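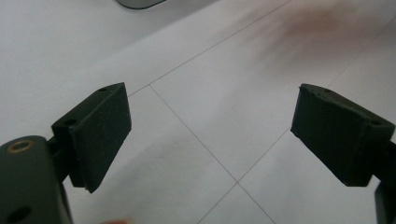
Home & Floors / Long-term reviews

Forsberg Latadell steam mop: a winter on pale tiles

I love a pale floor. I love it in the morning when the kitchen fills with light, I love it in other people's houses, and I loved it in the showroom right up to the point where I had to live with one. Ours are white tiles with white grout, laid through the kitchen, the hall and the little back room in our house in Skistville, and for two years I cleaned them with a flat mop, a bucket and a fair amount of muttering. Then in January the handle on the mop finally snapped and I bought the Latadell.

I'd read plenty of reviews by people who had owned a steam mop for a weekend, so I waited until mine had been through muddy boots, a burst bag of flour and one very bad evening with a beetroot soup. And I'm still pleased with it! There are grumbles, and I'll get to them, but this is the first cleaning thing I've bought that I look forward to plugging in.

Setting up

It comes in three parts: the body, the handle and the head. The handle clicks into the body with a good solid noise and the head twists on. I didn't need the booklet for any of it, though I did go back later to find out what the second light meant (it wants descaling). You get two washable pads, a measuring jug and a plastic tray to park it on while it's hot. The tray feels flimsy but has held up fine.

The tank lifts off, so you can fill it at the sink instead of trying to pour into a tiny hole, which was how my mother's old Astton worked and was the reason she never used it. On a full tank I can do the kitchen and hall without stopping. The back room needs a top-up.

On the floor

Mine is the 1640 watt version. It's ready in the time it takes me to sweep, and you do need to sweep, or vacuum, first. I skipped that once and ended up pushing a grey paste of crumbs and dog hair into the corner by the fridge. Lesson learned.

On the flat of the tile it's wonderful. Dried tea, sticky juice, the mysterious smears that gather below the oven: one slow pass, sometimes two, and they've gone. The tiles dry quickly as well, and there's none of the dull film I used to get from floor cleaner. I hadn't realised how much of the dinginess was leftover soap until the second or third clean, when the pad came up brown from a floor I'd thought was perfectly all right. Disgusting, and very satisfying.

Grout is harder work. The ordinary setting freshens it but won't shift anything old. For that you swap the head for the small brush, turn the dial to high and go along the lines a bit at a time. It's slow, and my knees complained, but the stretch by the back door came up so much lighter than the rest that I then had to do the whole hall to match. Go gently if your grout is old or crumbling, and if any of it is unsealed I'd try a corner you can't see first.

Grumbles

The cable is too short. I can't reach the far end of the hall from the kitchen socket, and there's always a moment when the plug pops out and I say something rude. It's heavier than it looks, too, at least on the stairs, though once it's flat on the floor it glides along quite happily.

The head is a shade too deep to get under our kitchen units, so I still do that strip by hand with a cloth. And the pads need washing after every single use. If you forget and leave a damp one on overnight you will smell it in the morning. I bought a second pair straight away and I'd suggest you do the same.

We have hard water, and the descaling light came on sooner than I expected. I've switched to filtered water from the fridge jug and it hasn't bothered me since.

Who would like it

If you've got tiles, stone that's been properly sealed, or good vinyl that the maker says can take steam, I think you'd be delighted. If most of your house is laminate or old floorboards, spend the money on a decent vacuum. For me, with all this white to look after, it's been a joy. I did the kitchen again before breakfast today, just for the pleasure of walking across it in my socks.

Cleaning: 5 out of 5
Ease of use: 4 out of 5
Cable: 2 out of 5, and that's generous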